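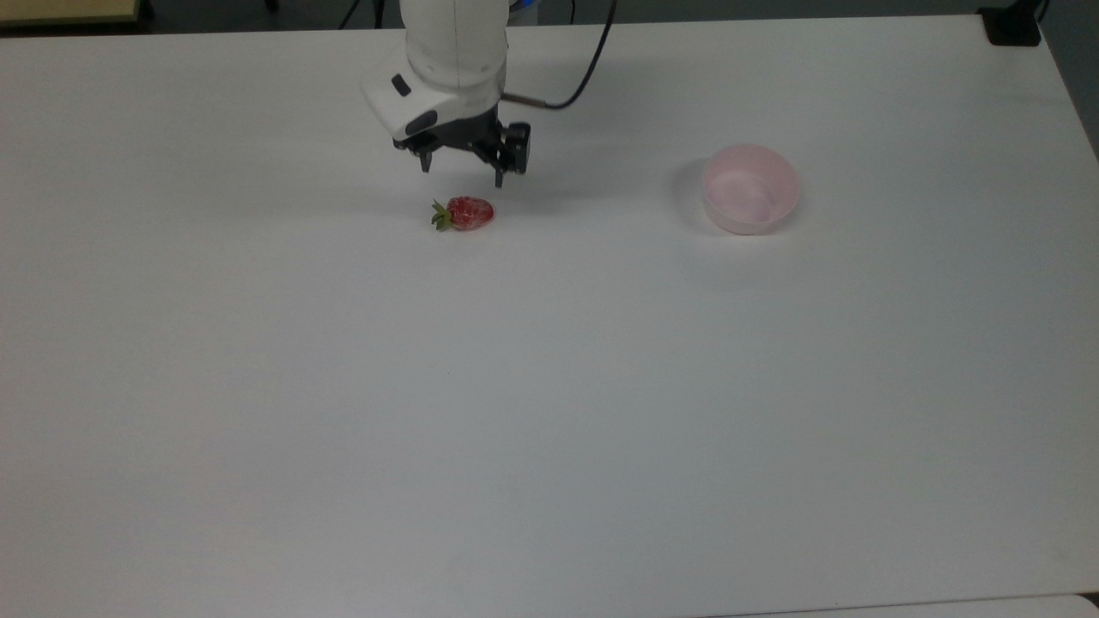 Cellule Drarka, poste fraise : reprise après remplacement du doigt droit
27 août 2026

État à l'arrivée : pince démontée hier en fin de journée, bras en position de repos, sectionneur consigné. Le doigt droit (le bloc, côté patin rectangulaire) avait pris du jeu dans sa glissière. Symptôme relevé au journal : fermeture correcte à vide, mais effort asymétrique dès qu'il y a un fruit, et fraise qui pivote autour du doigt gauche à la levée. Calage provisoire retiré, pièce neuve Prandix montée.

Montage

Glissière nettoyée à l'isopropanol, chiffon non pelucheux. Il restait de la pulpe sèche au fond de la rainure, du côté qu'on ne voit pas sans déposer le doigt. À ajouter à la fiche d'entretien, l'opération n'y est pas.

Vis remises avec frein-filet faible, serrage en croix en deux passes. La première fois j'ai serré le doigt sans l'avoir plaqué en butée, il a fallu tout reprendre. Plaquer d'abord, pincer les vis à la main, fermer la pince sur la cale, puis serrer au couple.

Le doigt droit descend toujours un peu plus bas que le gauche. C'est conforme au plan, ne pas chercher à les aligner. L'entrée précédente parlait d'un « défaut de hauteur » : à rayer.

Câble noir du poignet : repris au passage. Il frottait sur le capot quand l'axe du poignet allait en butée. Boucle un peu plus ample vers le haut, collier déplacé. Course complète faite à la main, moteurs coupés, puis à vitesse réduite. Pas de contact.

Zéro de la pince

Procédure Salinas, dans l'ordre :

Fermer à effort minimal sur la cale de 8 mm.
Lire la position, l'entrer comme référence.
Ouvrir en grand, refermer, relire.
Recommencer 3 fois. Écart admis entre lectures : 0,2 mm.

Première série hors tolérance. Le frein-filet n'avait pas pris et le doigt se recalait à chaque fermeture. Attendu la durée de la notice, resserré, refait la série : bonne. Valeur enregistrée dans le fichier de la cellule, ancienne valeur gardée en commentaire.

Recalage du plan de table

Plateau blanc essuyé, laissé nu. Le plan avait été appris avec l'ancien doigt, donc la hauteur de prise était fausse de toute façon. Repris par palpage aux quatre coins plus le centre, avec le bout du doigt droit comme point le plus bas. Le coin avant gauche reste un peu en dessous des autres. Je n'ai pas touché aux pieds, le modèle de plan absorbe l'écart, mais si quelqu'un déplace la table il faudra tout repalper.

Éclairage : le blanc mat tombe légèrement plus sombre vers la gauche en bas et vers les coins du haut. La segmentation s'en accommode pour le rouge. Pour le bol rose pâle c'est plus juste, le contraste avec la table est faible et l'ombre à gauche du bol est parfois rattachée à son contour. Le centre estimé part alors vers la gauche. Seuil relevé dans le réglage du bol uniquement. À surveiller.

Essais de prise

Montage d'essai : une fraise couchée sous la pince, calice à gauche, bol rose vide vers le fond, à droite. Approche verticale, pince ouverte, arrêt au-dessus du fruit, confirmation opérateur, descente.

Série A, effort d'avant la panne. 9 cycles, 2 échecs. Dans les deux cas le fruit part vers l'avant à la fermeture. Pas de rotation autour du doigt gauche, donc le jeu d'origine est bien supprimé. Ce qui reste est un problème de point de prise.

Correction : décalage du point de prise vers l'opérateur. À l'arrêt d'approche les doigts se trouvaient encore un peu en arrière du fruit, et la descente ne rattrapait pas tout. C'est cohérent avec l'ancien repère outil, calculé sur le doigt usé. Repère outil refait, décalage manuel remis à zéro. Éviter d'empiler les deux corrections, on l'a déjà fait sur l'autre cellule et on a mis longtemps à le retrouver.

Série B, nouveau repère, même effort. 9 cycles, aucun échec. Marque du patin visible sur la chair pour certains fruits, surtout les plus mûrs.

Série C, effort abaissé d'un cran. 9 cycles, aucun échec, marques nettement réduites. Réglage retenu.

Dépose dans le bol : lâcher trop haut, le fruit rebondit sur le fond. Hauteur de lâcher descendue d'environ 2 cm. Le bol étant peu profond, vérifier que le doigt droit ne vient pas toucher le rebord si la position du bol est mal estimée. Limite d'effort vertical activée pendant la dépose, arrêt testé en appuyant à la main sur le poignet.

Divers

Patin neuf plus brillant que l'ancien. Il accroche bien propre, je ne sais pas encore ce que ça donne après une journée de jus. Nettoyage prévu à chaque changement de lot en attendant d'avoir du recul.

Bouton de commande de la pince : la temporisation d'appui long était revenue à la valeur d'usine après la remise sous tension. Remise à notre valeur. Même comportement que la dernière fois, donc la sauvegarde des paramètres pince ne se fait pas à l'arrêt. Ticket à ouvrir chez Tadudlow avec le fichier de configuration avant et après.

Ancien doigt mis en sachet, étiqueté, tiroir Prandix. L'usure est concentrée sur le flanc intérieur de la languette. À mesurer au pied à coulisse avant de le jeter.

Reste à faire

Relire le zéro de la pince demain à froid.
Essais calice vers la droite et calice vers l'opérateur. Rien de fait dans ces orientations avec le nouveau repère outil.
Ajouter le nettoyage de la rainure à la fiche d'entretien.
Commander un doigt droit d'avance, le stock est à zéro. Le gauche peut attendre octobre.
Reporter le repère outil dans la copie de secours du contrôleur, je ne l'ai mis que dans la version active.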